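Albertina Antunes had run the tray task 40 times, and the arms had learned it from her hands. On June mornings at Bratadura she started with the same tray and the same shelves.

The method was simple. She showed, they copied, she scored. Hattori wanted one number for the paper.
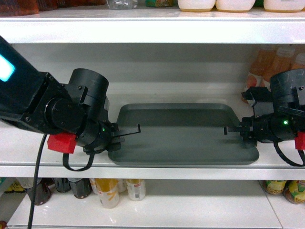
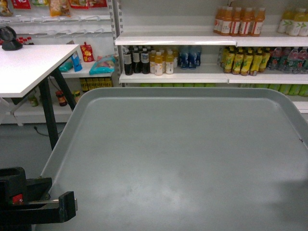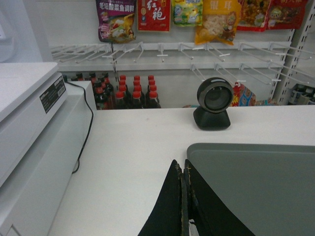
"Thirty," she told him on the phone.

"Thirty out of 40?"

"With the pauses left in. When I cut my pauses out of the training set, it dropped to two."

Hattori was quiet. He had cut the pauses at Wevska for years.

"Run it again," he said.

She put down the phone and went to find the score sheet.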